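Clinach Hand Gripper Kit: Two Months of Use

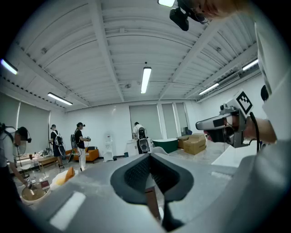

Rubber jaw pad in the foreground, with a second gripper and its square marker at right.

September 18, 2026

The Clinach kit is a pair of hand-held grippers, a headset and a backpack unit. You wear it, do a job with your hands, and the recording is used to train a robot arm. We bought ours in July and have put about 500 sessions through it.

Setup is easy once you've done it a few times. The first day took us most of the morning, mainly because the manual covers left and right pairing on two different pages. Charging is simple. The straps adjust well, though taller people on our team wanted more length.

The jaw pads are the best part. They are rubber with a mesh texture and a rounded U shape, and they hold cups, boxes and folded cloth without much squeezing. One pad came unglued at session 300. Clinach sent a new one within the week and did not charge for it.

The cable is the weak point. It hangs from the gripper and catches on chair backs and table corners. We now tape ours to the sleeve. A clip should come in the box.

Tracking is good when the marker stays in view. If you turn your wrist too far you lose it, and that part of the recording has to be thrown out. Our older Barum set had the same problem and was heavier too.

The software exports without trouble. It does slow down with long recordings, and the progress bar is not accurate.

Price: $2,529 for the full kit. Spare grippers are $653 each, too high for a part that gets dropped.

Good: grip, comfort, support
Bad: cable, manual, cost of spares

We would buy it again, and we have a second kit on order.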